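THE SUTLOW LAUNDRY ROOM NEWSLETTER

The Folding Table, Continued

Readers with long memories will recall that in July we asked people to stop leaving clean clothes in a heap on the folding table on the ground floor at Erkside. Readers with short memories have been leaving clean clothes in a heap on the folding table.

We have therefore changed tactics. Scolding made the heap larger, so we are now trying education. Last Tuesday evening Wim Van Beek, who folded shirts for a living at Groen Dry Cleaners in Preltcombe before he moved into the building, gave a session on how to get a garment from basket to drawer without making it look like a road map. Seven residents signed up and five came. One of the five thought it was the meeting about the bike racks but stayed to the end and took home a handout.

Wim's view is that most of us go wrong before the first fold. We pick the thing up by whatever part is nearest, drop it, and start folding whatever shape it lands in. He would like us to find a hem first. Any hem will do. Once you have a hem you know which way is down, and from there you can work out the rest of the garment at your own pace.

Pink got a fair amount of discussion. There is a feeling among the residents on the second floor that salmon and coral are the same color, and a feeling on the third floor that they are not. Cloth like this manages to be both, depending on which side of a pleat you look at, and it holds a crease with real conviction.

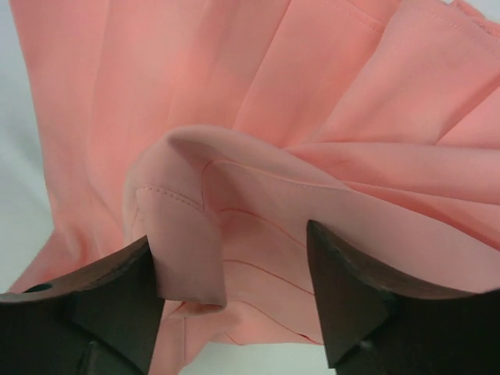
How to Deal with Long Creases

Wim's method, as far as your editor could write it down while also holding a pillowcase:

Lay the garment out and leave it alone for a moment. Put one hand flat near the middle and sweep outward with the other, toward the nearest edge. Do not sweep toward yourself, as this only moves the problem closer.

Follow the stitching. If a seam wanders off at an angle, the cloth underneath is probably doubled over, and no amount of patting the top layer will help. Lift it, shake it once, and put it back down.

Check the corners last. A crumpled corner can be turned out with two fingers, but if you do it first it will crumple again while you are busy elsewhere.

Fold in from the sides, then up from the bottom. If the result is not a rectangle, Wim says to put it at the bottom of the pile.

The handout covers fitted sheets in a single sentence, which advises you to live with someone who can do them.

A second session will be held if 25 people ask for one, a figure chosen by Wim after the first session. Put your name on the sheet by the dryers. The pen is on a string, and we would like it to stay there.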